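**Drostbridge Community Hall Association**
Minutes of the regular meeting, Thursday, 7:00 p.m., Meeting Room 2

Presiding: Heriberto Huerta
Present: Members Arellano, Holum, Quist and Varga
Absent with notice: Member Teague

**1. Call to order and approval of minutes**

The meeting was called to order at 7:04 p.m. The minutes of the June meeting were approved with one correction: under item 4, "Hosach Street entrance" should read "Hosach Street parking lot."

**2. Parking lot drainage**

Mr. Huerta reported that the storm drain on the Hosach Street side had backed up again after the last heavy rain. The city has confirmed that the line beyond the curb is its responsibility. The section between the drain and the curb belongs to the Association. Member Holum asked whether the grate could be cleared in the meantime. Mr. Huerta will arrange this before the next meeting.

Moved by Holum, seconded by Varga, to request written quotes for a camera inspection of the Association's section of the line. Carried, all in favor.

**3. Rental rates**

Member Arellano presented a revised rate sheet. The evening rate for the main hall would rise to $210, and the weekday morning rate for the small room would remain at $99. Member Quist objected that the evening increase would fall hardest on the dance classes, which book by the season. After discussion it was agreed that bookings already confirmed would be honored at the old rate.

Moved by Arellano, seconded by Holum, to adopt the revised rate sheet as amended. Carried, 4 in favor, 1 opposed (Quist).

**4. Tables and chairs**

Member Varga reported on the condition of the furniture. Two of the folding tables have bent legs and should be taken out of service. The plastic tables are sound but are being put away dirty, and spills are drying in the molded pattern of the tops. Renters are required under section 6 of the rental agreement to wipe down all tables before leaving.
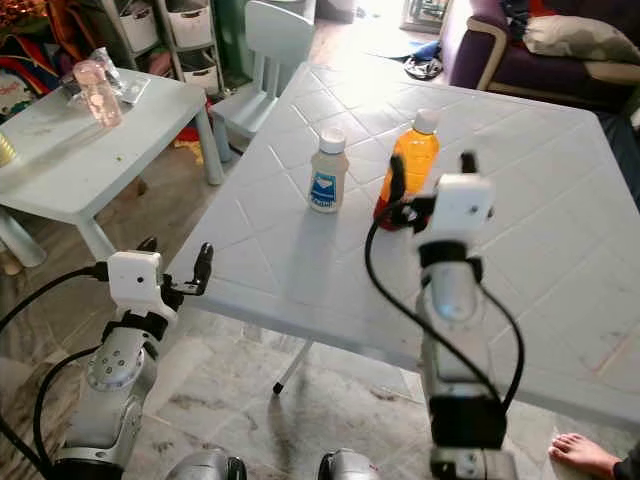 Member Quist noted that section 6 does not say who supplies the cloths – several renters have asked. It was agreed by consensus that the Association will keep cloths and a bucket in the hall closet and that the agreement will be reworded to say so. Member Varga will circulate a draft.

**5. Other business**

The side door closer has been adjusted and no longer slams. A request from the garden club to store shelving under the stage was tabled pending advice on the fire code.

**6. Adjournment**

Moved by Varga, seconded by Arellano, to adjourn. Carried. The meeting adjourned at 8:22 p.m.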